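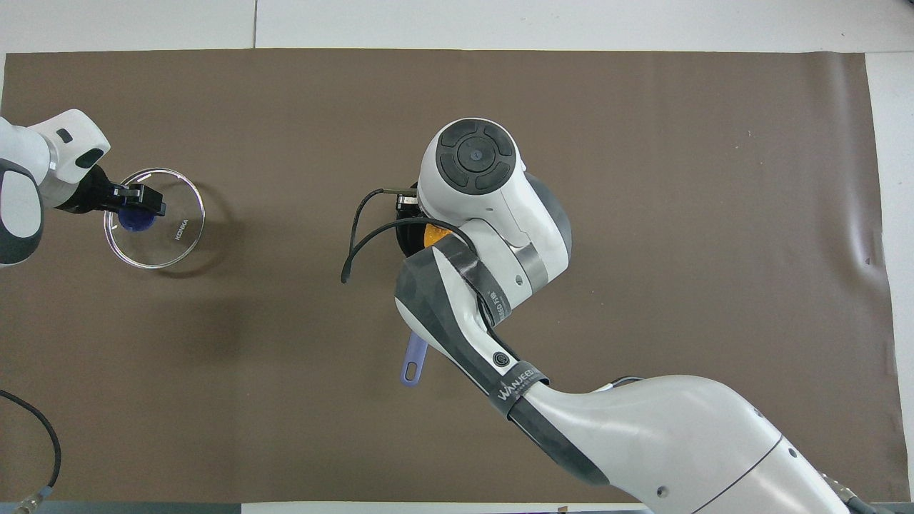 Two-arm toy cooking task, both grippers working over the brown table covering.

Jornari 5 review: phase-conditioned imitation learning for two arms

Jornari is a training package from Dutora for bimanual manipulation. Its main claim is that a policy learns coordinated tasks from fewer demonstrations if each arm receives a separate phase signal. The signal is a single value per arm, estimated from joint positions and gripper state, that tells the policy how far along its part of the task that arm is. The two values are allowed to drift apart. In a conventional joint policy there is one clock, and a delay on one side tends to pull the other side out of sequence.

I tested it on a lid-and-pot task. One arm holds a clear lid out of the way while the other carries an orange toy corn cob to a dark blue pot. The lid is the hard part. It is transparent, it throws highlights, and the depth channel returns very little on it.

Training used 200 teleoperated demonstrations, all recorded by Noura Awwad so that operator style would stay constant. The baseline was Starnen, which we already had tuned for this cell. Both policies saw the same data and the same camera inputs.

Setup took one afternoon. The installer is clean, but the calibration script assumes both arms share a base frame, and ours do not. The fix is a transform in the config file, documented only in the release notes. Logging is good. Phase values are written alongside the joint states, and the Zein viewer plots them without conversion.

Over matched trials, Jornari failed 27 fewer times than Starnen. Most of the difference came from one failure type, in which the lid arm begins closing before the other gripper has cleared the rim. Grasp failures on the lid itself were about equal. Phase conditioning does nothing for perception, and Dutora does not say it should. 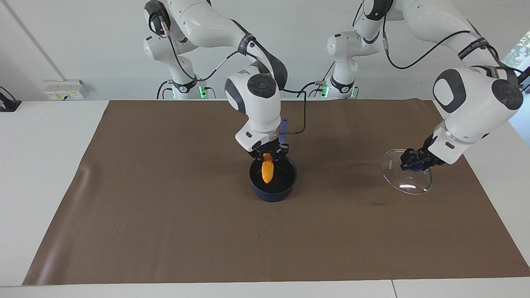
Can the phase estimator be trained separately from the policy?

It can, and we would recommend it. Freeze the estimator after 3,000 steps, then train the policy on top of it. Joint training gave noisier phase values near contact and no gain in success.

Weak points: the estimator has to be retrained when a gripper is changed, and there is no recovery behavior after a dropped object. The phase value simply stalls and the arm waits. A timeout parameter exists, off by default.

Recommended for labs with sequential two-arm tasks and a modest data budget. For tasks where the arms move in lockstep, such as carrying a tray, I would stay with Starnen.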